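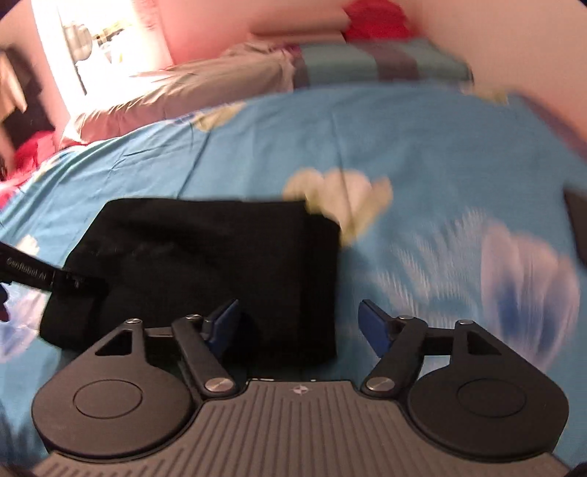 Vitamin C serum turning orange after five weeks – storage or formula?

Posted in: Actives and Formulation

pipette_drawer
I have a 15% L-ascorbic acid serum from Fedelano, 30 ml, amber glass with a dropper. It was close to colorless when opened and is now the color of weak tea. Stored in a bedroom drawer, cap tightened after each use, room at normal indoor temperature. The label gives a period after opening of six months. Is this oxidized to the point where I should throw it out, or is a color change within tolerance? My last bottle of the same product lasted almost three months before it looked like this.

Burgi Lehner
What is the pH, if you have strips? L-ascorbic acid needs to be under 3.5 to penetrate usefully, and the same range helps it keep. If the batch was adjusted a little high it will go off faster. Also check whether ferulic acid is on the ingredient list. Older Fedelano boxes had it and I have seen one newer box without it.

pipette_drawer
Strips say between 3 and 3.5, which is as fine as they read. The ingredient list is water, ascorbic acid, ethoxydiglycol, propylene glycol, glycerin, tocopherol, phenoxyethanol, sodium hydroxide. No ferulic.

Burgi Lehner
Then that is your answer. Vitamin E alone in a mostly water base gives some protection, but the ferulic acid is what does the work in that combination. Compare with the old box if you still have it.

saltmarsh9
Droppers are the problem. Every time you squeeze the bulb you pump room air into the liquid. I moved to an airless pump two years ago and have not had one turn since. Same percentage, similar base.

Adebayo Ekpo
Partly agree with saltmarsh9. Headspace matters more than the dropper itself. A 30 ml bottle that is half empty has 15 ml of air in it, refreshed daily. You can decant into two 15 ml bottles on day one, fill both to the neck, and keep the second one in the fridge. I do this with the Drekberg 20% and the second bottle is still pale when I open it.

saltmarsh9
Decanting exposes the whole volume to air once, and your bottles at home are not clean in the sense a filling line is clean. I would not recommend that to people in general.

Adebayo Ekpo
One pour takes ten seconds. Compare that to opening the bottle every morning for weeks. As for hygiene, the product is at pH 3 and contains phenoxyethanol. Rinse new glass with 70% alcohol, let it dry completely, done. I would not do it with a cream.

saltmarsh9
We will disagree on that one. Preservative systems are tested in the original packaging.

mossy_tile
To go back to the original question: pale yellow, keep using it. Orange or light brown, stop. The browning comes from the breakdown products, and by the time you can see it clearly a good part of the active is gone. It can also leave a faint stain on the skin, mostly around the hairline and on the cuticles. If your pillowcase is white you will find out that way.

pipette_drawer
I have noticed the hairline, now that you mention it. I had put that down to my tinted sunscreen.

mossy_tile
Wash your face, apply the serum on one side only, wait an hour, wipe both sides with a damp white cotton pad. If only one pad has color on it, it is the serum.

lowfoam
Has anyone here switched to a derivative and stayed with it? I used Arus (it is 3-O-ethyl ascorbic acid, 10%) from winter to May. The bottle never changed color. My skin did not change much either, which is a fair trade-off to mention. No stinging, and it sits well under sunscreen. I went back to plain ascorbic acid in summer and got a visible difference on two old marks on my cheek within about 9 weeks.

Burgi Lehner
That matches my experience with ethyl ascorbic acid. Stable, mild, slower. I would choose it for someone who reacts to low pH. For pigment I would stay with the acid form and accept that the bottle has a short life.

kettle_and_clay
Anhydrous is the third option. The Oyewole one is ascorbic acid powder suspended in silicone. It is gritty for the first minute and it pills under two of the three sunscreens I own, but I have had the tube open for seven months and there is no color change at all.

Adebayo Ekpo
Suspended powder has to dissolve in whatever water is on the skin, so delivery is uneven. It does work, but I would not compare a percentage on that label with a percentage on a water-based serum.

kettle_and_clay
Agreed. I apply it on slightly damp skin, which also helps with the grit.

pipette_drawer
Update. I found the old box in recycling. Ferulic acid is listed on it at 0.5%, and it is missing from the new one. The front of the box is identical. I wrote to Fedelano and got a reply saying the formula was "updated for sensitivity" and that color change is normal.

Burgi Lehner
Color change is normal over the full six months. At five weeks I would ask for a refund.

saltmarsh9
Ask for the batch number to be checked too. It may have sat in a warm warehouse before you got it. The formula change does not rule that out.

pipette_drawer
Done, both. I also ran the pad test – color on the serum side only. The bottle is retired and I am using up a sample of Arus in the meantime. Will try Drekberg next, probably the 15%, and I will keep it in the fridge door.

Adebayo Ekpo
Back of the fridge, on a shelf. The door warms up every time it is opened.

lowfoam
The door is fine for something you finish in two months. Mine lives next to the mustard.

mossy_tile
Write the opening date on the bottle in either case.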